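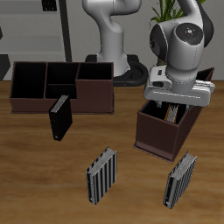 About Kernard

Kernard plans equipment purchases for organizations that want robot arms and have not bought any before, or have bought one and found the second harder to justify. Our clients are small warehouses, library systems, print finishers, school districts and university departments. We write specifications, build budgets, run simulations of the intended task and sit on the client's side of the table when quotes come in.

We do not sell robots. We hold no dealer agreements and take no commission from manufacturers or integrators. Fees are fixed before work starts and are stated in the engagement letter.

What we do

A typical engagement has four parts. The client may stop after any of them and keep all files produced up to that point.

Task survey. We record what is handled, in what sizes and weights, how it arrives and where it has to go. Books, for instance, vary in thickness and cover stiffness far more than most buyers expect, and a gripper opening that suits a paperback may not suit a bound journal. The survey report lists the range of items, the items outside the range, and what happens to those.

Simulation. The task is modeled before hardware is priced. For book handling this normally means an arm with a parallel gripper, upright books on a table and open-top boxes to place them in. Box wall height, box angle and the clearance around the fingers are changed between runs. A second arm is added to the model if the client is considering two, so that shared reach and base spacing can be checked against the actual table dimensions. Simulation does not replace a physical trial and we do not present it as one.

Budget. We prepare a budget covering the full service period chosen by the client. It has 33 standard lines. The arm is one of them. Others include mounting, grippers and spare fingers, guarding, electrical work, compressed air where needed, software licenses, operator training, floor space, freight, annual inspection and removal at end of life. Lines that do not apply are kept and marked zero so that two budgets can be compared side by side.

Purchase support. We draft the request for quotation, answer technical questions from bidders and score the replies against the specification. The client signs the purchase order. We attend acceptance testing and write the punch list.

How we budget

Three rules apply to all Kernard budgets.

Integration is priced separately from hardware. Quotes that combine the two are returned to the bidder with a request to split them.

Staff time is included. Hours spent by the client's own people on setup, testing and training are entered at their loaded rate. Clients sometimes ask us to leave this line out, and we decline.

Contingency is tied to open questions. Each unresolved item in the specification carries its own reserve, which is released when the item is closed. There is no general percentage added at the end.

Planning for replacement

Grippers, cables and controllers age at different speeds. We enter each in a replacement schedule with its own year, and the schedule is delivered as a spreadsheet with the formulas left open. Clients on public budgets usually need the request for funds in hand well ahead of the fiscal year, so the schedule also shows the month in which each request should be filed. For many of our school clients that month is September.

Company background

The company was started by Hawi Moges, a mechanical engineer, and Kyriaki Antoniadis, who had managed capital purchasing for a regional book distributor. Their first contract was a returns line at Enero, a textbook rental firm, where the recommendation was to buy one arm instead of the three requested and to change the bins. The survey for that job covered 1409 titles and is still the basis of our book handling template.

Kernard has since completed 126 engagements. In 18 of them the recommendation was to buy nothing. Those reports are the same length as the others and are billed at the same rate.

Staff

Hawi Moges, principal, specifications and acceptance testing
Kyriaki Antoniadis, principal, budgets and contracts
Chrysanthi Karras, simulation
Prodromos Kokkinos, electrical and guarding
Vasiliki Dimitriou, client training and documentation

Software

Budgets are built in Duan, our own worksheet set, which runs in any common spreadsheet program. Simulation files are managed in Cluvisix, an in-house tool that links each run to the specification revision it was made from. Clients receive Duan files in full. Cluvisix exports are supplied as a run log with still images and a table of clearances.

Starting an engagement

Send a short account of the task, the number of shifts, the available floor area and the date by which funds must be committed. Drawings are useful but not required. If a quote has already been received, include it with all attachments. Chrysanthi Karras reviews new inquiries for fit, and Kyriaki Antoniadis issues the fee letter. Travel is billed at cost and is listed separately on the invoice.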